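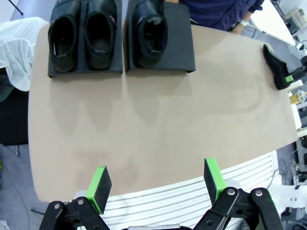 *Black leather slip-on shoes with a strap detail across the instep, on dark gray mats. Photo: Yutong Zeng*

A **shoe mat** is a flat piece of material on which footwear is set down in pairs. It protects the surface underneath from dirt and scuffing and marks out a fixed place for each pair. Shoe mats are used in entrance halls, closets, cloakrooms, repair shops and stores. They are distinct from doormats, which are walked on, and from boot trays, which have a raised rim to hold water.

## Materials and sizes

Household mats are commonly made of rubber, felt, cork, woven fiber or soft plastic. Felt is quiet and does not mark polished leather, but it holds grit and has to be shaken out or vacuumed. Rubber can be wiped clean and grips a smooth tabletop or floor. Dark colors are usual – gray, brown and black show less dirt than pale ones.

A mat for a single pair is a rectangle slightly longer than the shoes. Larger mats take several pairs in a row and are sold mainly for hallways. Some households prefer a set of small mats laid side by side, so that one can be lifted and cleaned without disturbing the rest.

## Arrangement

The two shoes of a pair are set parallel, close together but without rubbing, left shoe on the left. Two directions are in common use:

- **Toes away.** The heel openings face the person at the mat. This is the simpler way to put shoes down, and the linings are easy to see and check.
- **Toes toward.** The front of the shoe is on view. Stores often favor this for display.

In Japan it is customary to turn shoes left in an entrance so that the toes point to the door, ready for leaving.

Slip-on styles are easy to arrange, having no laces to tuck in. They can be picked up by the heel or by the sides of the opening. A shoe resting on its side should be turned onto its sole before it is put away, as the upper may otherwise crease or pick up scratches. Where one mat is kept for each pair, a missing shoe shows as a gap on its half of the mat.

## Use in repair shops

Shops that handle many similar black shoes use mats to keep pairs from being mixed. Each pair stays on its own mat from the time it is taken in, with a ticket beside it or inside the left shoe. At the Plillthorpe workshop of the shoe repairer Meng, mats are numbered, and the October inventory listed 1639 of them. Yuzhen Kong, who wrote the shop's handling guide, advises against stacking mats with shoes still on them.

## Care

Leather shoes are brushed before being placed on a mat, and damp ones are left to dry first. Rubber mats are washed with mild soap. Felt mats are brushed in one direction and dried flat. Glossy uppers can stick to soft plastic in a hot room, so felt or cork is the better choice for long storage.

## See also

- Boot tray
- Doormat
- Shoe rack
- Shoe tree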